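Waltine 3 review: a grasp planner I ended up keeping

Posted 28/12/2025 in Software, Bin picking

I've been running Waltine 3 on our picking cell since March, and a couple of people have asked me to write something up, so here goes. Short version: I like it a lot, I'd buy it again, and the calibration wizard still makes me want to throw my laptop.

If you haven't run into it, Waltine is a grasp planning package. You feed it a depth image, it gives you back a ranked list of grasps, and then it hands the best one to whatever motion planner you're using (we use Ionescu, and yes, the two get along). It comes from a small outfit called Pulville. Before this we were on Fisonura, which I used for ages and still have a soft spot for, but it wanted a 3D model of every single object and our stuff changes all the time.

Install took me an afternoon. The docs are good up to the point where you connect the robot, and then they get thin. I had the wrong tool frame for most of an evening and every grasp landed a little to the left of where it should have. My fault, but a warning would have been nice! Teodor Ekström on the user forum spotted it from my log file in two minutes flat.

Once it's running, the thing I love is the grasp viewer. You get all the candidates drawn over the point cloud, colored by score, and you can click any one and see why it got marked down. Too close to the wall, bad surface normal, arm would have to twist too far, that sort of thing. Fisonura just gave you a number and you had to guess. I've probably learned more about picking from that one window than from anything else (I leave it open on the second monitor all day, it's kind of hypnotic).

Shiny stuff is where I expected trouble, and there is some. Foil gives you holes in the depth data, and out of the box Waltine treats a hole as empty space. There's a setting called "fill sparse regions" that's off by default. Turn it on! With it on, crinkly packets went from hopeless to pretty decent for us. Soft white things are easier than I'd have guessed, though it does like to go for the edge of a fold when the middle would be fine.
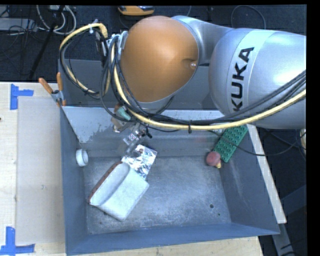
Foil packet with something soft and white overlapping its edge, the kind of overlap I test with.

The other thing to watch is cables. The collision model covers the arm and the gripper, but you have to add your cable bundle by hand as a set of capsules, and if yours loops out wide you really want to do that before you let it plan deep into a corner. I'd love an automatic tool for this. Britt-Marie Solheim posted a script that makes the capsules from a few points you click, and I use it every time we re-route anything.

Speed is fine. My longest logged session was 3432 planning calls and it didn't crash once. The slowest call took 222 milliseconds, on a really messy bin, and I can live with that.

Gripes: the wizard (it forgets your board size every time you go back a step), no dark theme, and updates that reset your scoring weights unless you export them first. Export them first.

I'm giving it four stars out of five. The next release is supposed to fix the wizard, and I'll update this page when I've had a chance to try it.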